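Search this site
Enter keywords
Go

Tenants' Group Questions Savings Claims for Stovville Water Meter Plan

February | By Charito Padilla, Stovville Renters Network

STOVVILLE – The Stovville Renters Network is asking the city council to delay Thursday's vote on the Pundura water billing contract until the company shows how it arrived at the savings it has promised tenants.

Under the plan, 3223 apartments would be switched from a flat water charge, now folded into the rent, to a monthly bill based on readings from a Pundura meter. The company's brochure tells tenants they will "see the difference from month one." It does not say what the difference will be, or in which direction.

"We have read the brochure several times," said Charito Padilla, who chairs the Network. "There is a drawing of a happy family at a sink. There is a big green arrow. We could not find a single household's bill from before and after."

The Network asked Pundura for its figures in writing. What came back was a summary of a trial at the Mikano Apartments, a complex of 146 units on the east side. According to the summary, water use at Mikano fell during the trial. The summary leaves out that the building's owner replaced the toilets in every unit shortly before the meters went in. Residents told the Network about the toilets. Pundura did not.

New toilets save water. Whether the meters saved any on top of that is something the trial can't tell us, and we don't think the council should pretend it can.

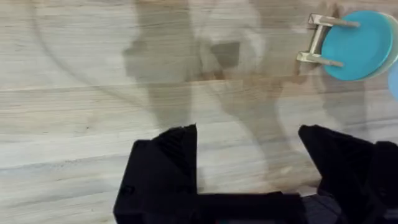 There is also the matter of the service fee. Each household would pay $5 a month to Pundura for reading the meter and mailing the bill. A tenant who lives alone and uses very little water would pay that fee all the same, and the draft contract allows it to go up once a year with no cap. The words "service fee" do not appear in the brochure.

Landlords, meanwhile, would stop paying for water entirely. The plan says they are "encouraged to reflect this in rents." The Network has asked the city how many landlords have agreed in writing to lower a rent by any amount. So far the city has not named one.

The Network surveyed tenants over the winter and received 389 completed forms. Most of those who answered said they did not know the billing change was coming. Many said they had reported a leaking faucet or a running toilet and were still waiting for a repair. Under the current system, the landlord pays for that wasted water. Under the new one, the tenant would.

"I fixed pipes for most of my working life, so I have nothing against a meter," said Mārtiņš Rimkutė, a retired plumber who rents in the Chisholm Street building. "A meter is fine if somebody comes when you call about the leak. My kitchen tap has dripped since before Thanksgiving. Put a meter on it today and I'm buying that drip."

Pundura has said that leak credits will be available. The draft contract does mention them, in a paragraph that requires the tenant to supply a dated repair receipt signed by the landlord. A tenant whose landlord won't make the repair would have no receipt to send.

The Network is not opposed to metering, and it accepts that some households may end up paying less. It wants the council to do the following before any vote:

- Publish the full Mikano trial data, including the date the toilets were replaced.
- Put a cap on the monthly fee.
- Require a rent reduction, in writing, in any building where water is moved out of the rent.
- Give leak credits from the day a tenant reports the leak.

If the savings are as large as Pundura says, none of this should be hard to agree to.

The council meets Thursday at 7 p.m. at Stovville City Hall. Public comment is taken at the start of the meeting, and speakers need to sign in at the door. The Network will have copies of its survey results and the draft contract on hand for reporters and residents.

Media contact: Charito Padilla, Stovville Renters Network

14 shares | 6 comments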